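Saveta发布Skikora夹爪对比测试结果：软质物品抓取成为区分度最高的项目

Saveta今日公布旗下Skikora测试项目第一阶段的结果。该项目在同一台机械臂、同一套控制器上对4种二指夹爪进行对比，重点考察它们处理软质、易变形物品时的表现。全部测试在公司位于Pistby的实验室完成，共执行抓取1319次。测试方法说明和逐次记录将同步提供给合作单位。

本次参与对比的夹爪包括Saveta自有的Rind系列两个型号，以及两款外购产品。外购产品在报告中以代号标注，不公开厂商名称。四种夹爪均为平行开合结构，行程和额定夹持力有差异，差异已在报告附表中列出。为减少安装带来的偏差，所有夹爪使用同一规格的转接法兰，更换后重新标定工具中心点，标定未通过的不进入正式测试。

测试背景

过去两年，Saveta收到的客户咨询中，涉及毛绒制品、织物包装、软袋和填充类商品的比例明显上升。这类物品在分拣和上架环节长期依赖人工。硬质物品的夹爪选型有较成熟的做法，工程师通常依据重量、摩擦系数和外形尺寸即可给出初步方案。软质物品受力后外形会改变，接触面积随夹持力变化，单看额定参数很难预测实际效果。

公司此前的内部评估主要使用标准金属块和塑料件，四种夹爪在这些物品上的成绩非常接近，难以作为选型依据。Skikora项目因此把软质物品列为主要测试对象，在总计1319次抓取中，有748次用于软质物品，其余用于硬质对照件。

测试设置

工作台面为浅色平面，台上同时摆放目标物和若干干扰物。机械臂从固定的起始位姿出发，完成接近、夹持、提起、转向、放置五个动作。相机安装在腕部，随夹爪一同运动，画面用于目标定位，也用于事后复核。台面另设一台固定相机，只作记录，不参与控制。

每种夹爪在每类物品上使用3档夹持力。低档用于观察最小可用夹持力，中档对应厂商推荐值，高档用于观察变形和压痕。每次抓取后由操作人员填写记录，内容包括是否提起、提起后有无滑移、放置后的姿态偏差以及物品表面有无痕迹。滑移由腕部相机的前后画面比对得出，阈值在测试前确定，测试期间没有调整。

物品的初始姿态分为正立、倒置和侧放。倒置一项在早期方案中没有，后来加入，原因是不少瓶形和罐形商品的两端粗细不同，夹持位置一变，结果也随之改变。刺绣和贴标区域也单独标记，用来检查指端压在标签附近时的表现。

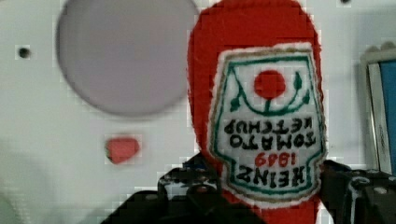
软质物品抓取时，夹持力是不是越大越稳？

提高夹持力在一定范围内有帮助，超过这个范围后收益很小，还可能使物品从指端向外挤出。本次测试中，多数软质物品在中档夹持力下的滑移最少，高档夹持力主要增加了表面压痕和放置时的姿态偏差。

主要结果

四种夹爪在硬质对照件上的差异很小，与此前的内部评估一致。进入软质物品后，差距开始拉开。Rind系列中指面较宽的型号在瓶形软质物品上表现最稳定，三档夹持力下的结果也最为接近。指面较窄的型号在小件上更灵活，适合从相邻物品之间取出目标，但夹持较大的软质物品时，物品容易绕两指连线转动，放置后的角度偏差较大。

两款外购夹爪各有侧重。代号甲的产品开合速度最快，在节拍要求较高的场景中有优势，低档夹持力下的重复性则不如其他三种。代号乙的产品力控分辨率最高，对薄而软的物品较为温和，但它的指体较厚，接近目标时容易碰到旁边的干扰物，需要在路径规划中预留更多空间。

从夹持位置来看，靠近物品重心的抓取普遍好于靠近端部的抓取。夹在端部时，填充物会向另一端移动，物品在转向过程中出现摆动。降低转向速度可以缓解摆动，代价是单次循环时间变长。测试组在报告中给出了各夹爪在不同转向速度下的对照曲线，供客户按自身节拍要求选用。

表面有绒毛的物品带来另一个问题。绒面边缘在相机画面中不够清晰，定位算法给出的轮廓会有小幅跳动。浅色背景下，颜色鲜明的物品受影响较小，浅色物品受影响较大。测试组没有为此更换相机，而是在接近阶段增加了一次近距离重新定位。加入这一步骤后，四种夹爪的首次接触位置都更为集中。

控制器方面的发现

测试期间，同一套控制器分别以位置模式和力控模式运行。位置模式下，手指闭合到预设宽度后停止，设置简单，适合尺寸一致的物品。软质物品的尺寸本身有浮动，同一宽度对不同个体意味着不同的夹持力，因此位置模式的结果离散程度更高。力控模式下，手指闭合到设定力值后停止，对尺寸浮动不敏感，但要求传感器零点稳定。

测试组注意到，更换夹爪后如果没有重新归零，力控模式的前几次抓取会偏紧。后续流程已把归零列为更换夹爪后的必做步骤，归零前的数据不计入统计。

对于使用现有控制器的客户，Saveta建议先以力控模式中档夹持力作为起点，再根据物品情况向下调整。夹爪指端如需加装软垫，应在加装后重新标定，软垫的厚度和硬度会改变接触时刻的判断。

局限

第一阶段的物品数量和种类有限，结果不宜直接推广到所有软质商品。测试在室内恒定照明下进行，没有覆盖强反光、低照度或灰尘较多的环境。液体软袋没有列入本阶段，该类物品的内部流动与填充类物品不同，需要单独设计动作。长期磨损也未作考察，指面材料在连续使用后的变化将另行测试。

两款外购夹爪均按厂商公开的推荐参数使用，没有进行专门调优。Rind系列同样使用出厂默认参数。报告对此作了说明，读者在比较时应一并考虑。

后续安排

Skikora项目第二阶段计划于12月开始，仍在Pistby实验室进行。第二阶段将加入液体软袋和带拉链的织物包，并对比腕部相机的两种安装角度。目前的安装方式能看到两指和物品的接触区域，但手指会遮挡部分台面，测试组希望了解倾斜安装能否减少遮挡，同时保留对接触区域的观察。

Rind系列宽指面型号将根据本次结果调整指端形状，主要目的是减小靠近台面抓取时的干涉。调整后的指端与现有夹爪兼容，用户可以自行更换。窄指面型号暂不改动，公司将先为其提供一组可选的防转指垫。

第一阶段的报告包括测试方法、夹爪参数附表、逐次记录和腕部相机画面节选。合作单位可通过现有项目联系人获取，其他机构可向Saveta提出书面申请。申请中请注明所用机械臂型号、控制器接口和拟处理的物品类型，便于测试组提供相应部分的数据。

希望在第二阶段提交自有物品参加测试的企业，也可以在申请中一并提出。每类物品请准备多件同款样品，并附尺寸和重量。测试组收到后会先做一次试抓，确认物品在夹爪行程范围之内，再安排正式测试。样品在测试结束后退还，表面可能留有压痕。

关于Saveta

Saveta从事机器人末端执行器和配套控制软件的研发与测试，产品包括Rind系列二指夹爪。公司在Pistby设有实验室，面向仓储、零售和轻工装配客户提供夹爪选型、对比测试和现场调试服务。

媒体及测试申请事宜，请联系Saveta新闻与合作部门。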